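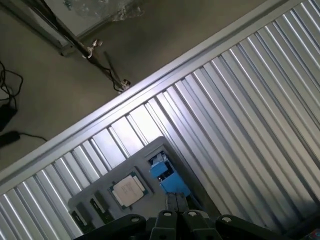

January 31, 2019

We have 8 weeks left in the robotics project class and the arm still can't put a processor into a socket on its own, so I thought I would write down where things stand.

For anyone who didn't read the December post: the project is called Griller. The name came up because the corrugated metal panel we work on made somebody think of a barbecue, and by the time we had to register a title it was too late to pick a better one. The task is to pick a processor chip out of a tray, carry it over and seat it. There are two of us on the arm and two on the software, and the four of us share one grade.

The camera is mounted at the wrist, so it goes wherever the gripper goes. I argued for a fixed camera on a stand. The others wanted the wrist and they were right, mostly. When the fingers get close to the tray you can see how far off you are, and a fixed view would have the arm in the way. The bad part is that the fingers take up a good piece of the bottom of every picture, and you lose the chip right when you need it most.

The metal panel has been the bigger problem. The ribs catch the ceiling lights and throw back bright stripes, and the heat spreader on top of the chip is also silver and also shiny. Our first detector looked for a bright rectangle. It found plenty of them, all on the panel. We spent most of December on that before giving up and looking for the green edge of the chip instead. Green works a lot better. The tray is light gray, the panel is silver and the floor is gray concrete, so there isn't much green around to confuse it.

The ribs do have one use. They are evenly spaced and they run square to the top rail, so the software pair uses them to check which way the wrist is turned. I didn't think that would hold up but it has.

Last week we did a full set of test picks, 144 of them, over two evenings. The arm got hold of the chip and lifted it clear 97 times. I was hoping for more. Most of the misses were the same miss: one finger comes down on the edge of the tray, the tray shifts a little, and the other finger closes on nothing. A few were a lost connection, which was a loose plug and my fault.

Things we changed after that:

- The approach is slower for the last bit of travel. It adds time to every pick but the tray moves less.
- The gripper now stops and takes a second look before it closes.
- We re-seated every plug and labeled both ends. The cables on the floor are still a mess.
- The lights over the bench stay the same for every run. We had been switching them on and off depending on who was cold and tired and wanted to go home.

We haven't run the full set again with the changes in. I did a short try by myself and it looked better, but I was also standing there ready to hit stop, and I don't trust numbers I collect in that mood.

The class ends with a demo day against the other teams. Utden is doing bottle sorting and it already works from start to finish, which is annoying. Beneš has a plan to fold paper and a very nice looking poster. Stekanetti started over two weeks ago with a new gripper design and I have no idea how that will go for them. They did lend us a set of hex keys when ours disappeared, so I hope it goes fine.

What I have learned so far is mostly about bolts. The ones on top of the gripper work loose if you run it all evening, and once they do, the fingers come together slightly crooked – you can't tell by looking, but the chip comes up tilted. I check them before each session now. I also keep a written log, on paper, because the one on the laptop kept getting overwritten by whoever pulled the new code.

Next up is the seating half of the job, which we have barely touched. The plan is to practice with a dead chip and a dead board until the placing is reliable. I also want to try tape under the tray to keep it from sliding. The software pair thinks that is cheating. The rules say the tray has to be removable, and tape comes off, so I've sent the instructor a note asking, and I'm waiting to hear back.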